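Motbridge Residents' Association
Minutes of the December meeting, 7.00 pm

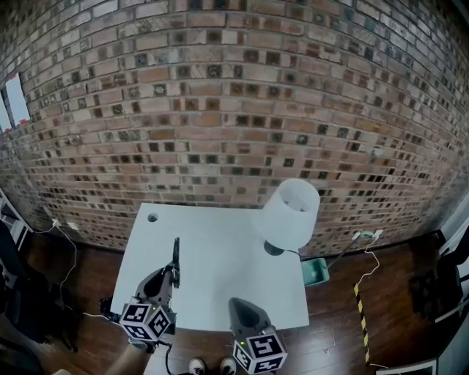 White table and lamp by the brick wall.

Chair: Nuria Toledo
Minutes: Beca Gape
Apologies were received from two members of Flastau Court.

1. Minutes of the last meeting
Accepted with one correction. The cost of the gate repair was 200 pounds and this includes the paint.

2. Street lighting
Nuria has written again to Thygesen, who are responsible for the lamps on the footpath. They answered that the two dark lamps are on their list, but they did not give a date. Several members said that the path is difficult after four o'clock. It was agreed to write once more and to send a copy to the council.

3. Bicycle shelter
The shelter has 14 places and at present 28 households are asking for one. Beca proposed that each household can have only one place until the summer. There was a long discussion about children's bicycles. Agreed, with three against. Children's bicycles can stay under the stairs as before.

4. Money
The account has 1032 pounds. The insurance is not yet paid for next year.

5. Other matters
The recycling bins were not emptied two times in the last month. Beca will telephone.
A member asked if the newsletter can be printed in bigger letters. Agreed.
The key of the meter cupboard is still missing. Whoever has it, please return it to Nuria.

The meeting finished at 8.25 pm.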